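Folding a soft top on a tile mat without creases

The tiles on my mat are small and the seams catch soft cloth. If I pull one narrow end across, the rest bunches at the far side.
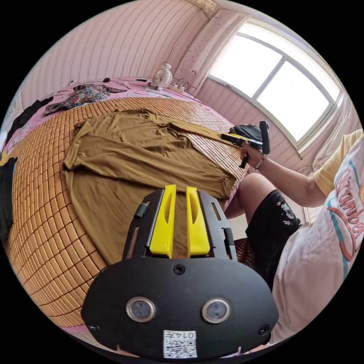 Replies (2)

Tremblay
Lay the body flat first, then the narrow parts. Do not drag; lift and set down. On a bed my limit is 17 seconds per fold, then I start over. Keep the whole garment on the mat. Cloth hanging over the near side pulls the folds loose.

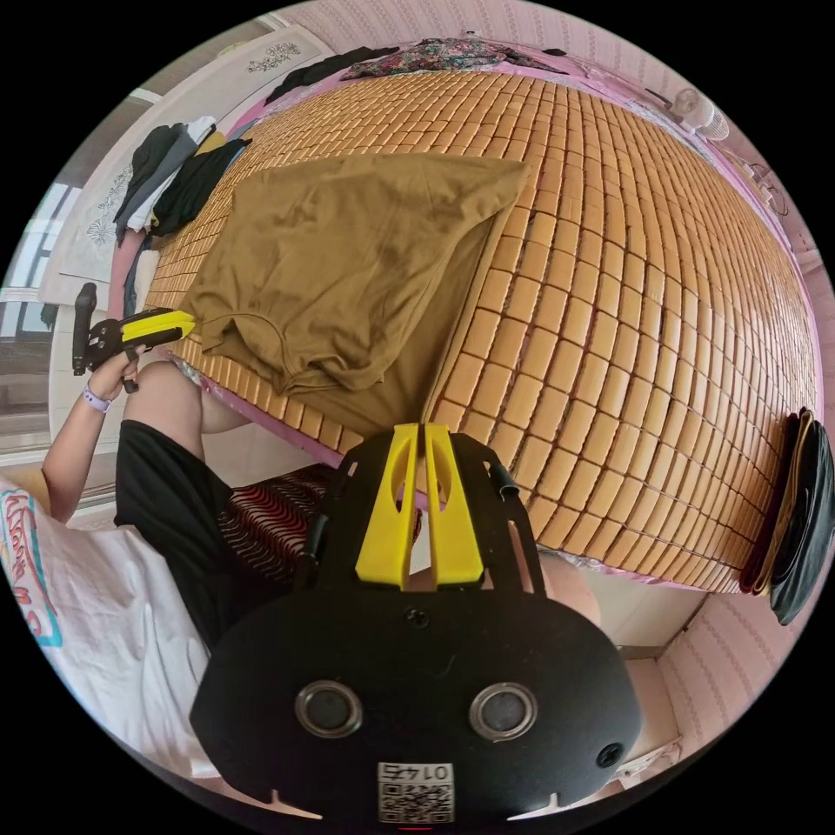

Filed under: Laundry > Folding

Bravlow
Put a sheet over the mat. 80 cm wide is enough. Or use a table.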